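Do you really need a drying rack? A skeptic's notes on washing mugs and glass

Every few months somebody sends me a list of kitchen tricks, and every list has the one about laying a cloth on the table and letting the good dishes dry on that. Katherine Londoño swears by it. Radka Vasić says it's how you end up with a ring on your table. I've tried it both ways for most of a year and I think they're each half right.

The case for the cloth is simple. A printed mug or a glass bowl is safer on fabric than on a wire rack, where the handles catch and the rims knock together. The case against is that a wooden table doesn't care how pretty the cloth is. Water goes through one layer of cotton faster than you'd think, and a finish that looks sealed often isn't.

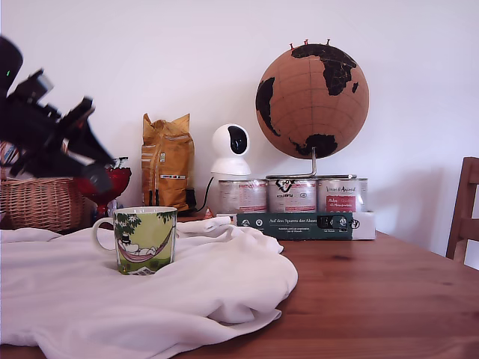

Moomin-style mug on the white cloth, with the red glass and the wicker basket behind.

A few things I'd stand by:

Shake the water off over the sink first. Most of the trouble comes from skipping this.

Start mugs upside down, then turn them over after 15 minutes. Leave them rim down all afternoon and the inside smells like a cupboard.

Keep colored glass away from the front of the table. Dark red shows every spot, so people keep picking it up to look, and that's when it gets dropped.

Don't stand anything on a fold. Lids and tins will put up with it, but a mug full of coffee won't.

Now the cloth itself. I don't buy the claim that you need a special drying mat. I paid more than 15 dollars for one from Masson and it held about as much water as an old dish towel, and took until Tuesday to dry out. Kittipong Paisan likes his Trumivura mat, but he also owns 2 dishwashers, so I take that with some salt.

What matters more is weave and thickness. Smooth cloth with a bit of sheen looks nice under glass and soaks up very little.
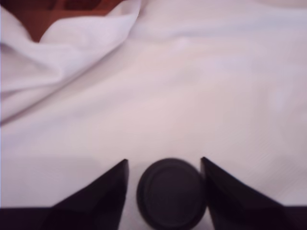
Try it with a spoonful of water before you trust it with a full load. If the drop sits on top and rolls, use that cloth for polishing or for lining a shelf. If it sinks in and the wood underneath feels damp, double the cloth or put a tray below.

As for fabric softener, leave it out. It coats the fibers and you'll be pushing water around. I'm less sure about the vinegar rinse that gets repeated everywhere. I've done it, the towels came out the same, and the laundry room smelled like pickles – your results may be better.

Lift the cloth off the table when you're done and hang it up, even if it feels dry.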